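Malla de simple torsión

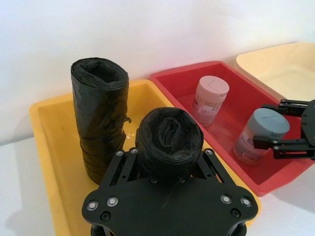 La malla de simple torsión, a la que en muchos pueblos se sigue llamando sencillamente «tela de gallinero grande» (con escaso rigor, todo hay que decirlo), es un tejido metálico formado por alambres doblados en zigzag que se enganchan unos con otros hasta dibujar una retícula de rombos. Se emplea sobre todo en cerramientos de fincas, pistas deportivas, patios y huertos, y es de esos productos humildes que uno ve cientos de veces antes de preguntarse cómo se hacen.

Compartir · 12 comentarios

Fabricación

El procedimiento clásico parte de un alambre de acero bajo en carbono que entra en la máquina y se enrolla sobre una cuchilla plana giratoria, encerrada en una camisa con una ranura en espiral. De allí sale convertido en una espira aplastada que avanza girando y se va enhebrando, vuelta a vuelta, en la espira anterior. Cuando alcanza el ancho deseado, la máquina corta el alambre y dobla o retuerce las puntas. La operación se repite con paciencia de telar, y quien haya visto trabajar una tejedora antigua recordará seguramente el traqueteo.

Las primeras máquinas del valle de Gralach eran de manivela y las atendían dos operarios. El mecánico Timo Reuter les acopló un motor y un contador de espiras, mejora modesta que los talleres vecinos de Zollis copiaron enseguida y que todavía se reconoce en algunos equipos que siguen en marcha por allí. La casa Harms, instalada en la misma comarca, fue la que más partido le sacó: en su libro de pedidos figuran 1127 rollos servidos en un solo mes de enero, cifra que en la región se cita aún con cierto orgullo.

Materiales y recubrimientos

El acabado más corriente es el galvanizado, es decir, una capa de zinc que protege el acero de la corrosión. Puede aplicarse al alambre antes de tejerlo o, con menor frecuencia, a la malla ya terminada. Sobre el galvanizado se añade a veces una funda de plástico, casi siempre verde, muy apreciada en jardines porque se confunde con los setos y resulta más amable al tacto. En zonas de costa conviene un recubrimiento de zinc y aluminio, bastante más duradero frente al aire salino, aunque también más caro.

Colocación

La malla no se sostiene sola: necesita postes, tirantes y alambres horizontales que la mantengan tensa. Lo habitual es dejar cerca de 3 metros entre postes y reforzar las esquinas con tornapuntas. En tramos largos se intercalan además postes de tensión, y el instalador Ulises Gaete, autor de un cuadernillo muy querido entre los aficionados, recomendaba no pasar de diez vanos seguidos sin poner uno. También aconsejaba desenrollar la malla en el suelo la víspera y dejarla reposar, consejo que unos siguen al pie de la letra y otros consideran pura superstición.

Una ventaja del tejido, y no pequeña, es que se repara con facilidad. Basta desenroscar la espira dañada como si fuera un sacacorchos y enroscar otra en su lugar, sin desmontar el resto del paño. Por la misma razón dos rollos se empalman con una sola espira y la unión queda casi invisible.

Variantes

La llamada malla Brikar, de rombo más cerrado y alambre más grueso, se usa en frontones y detrás de las porterías, donde ha de aguantar pelotazos. Existe también una versión de rombo ancho para contener piedras en taludes. No debe confundirse ninguna de ellas con la malla de triple torsión, de hueco hexagonal, cuyos alambres van retorcidos entre sí y no se destejen al cortar uno.

Véase también: alambre de espino, malla electrosoldada, gavión.

Compartido 10 veces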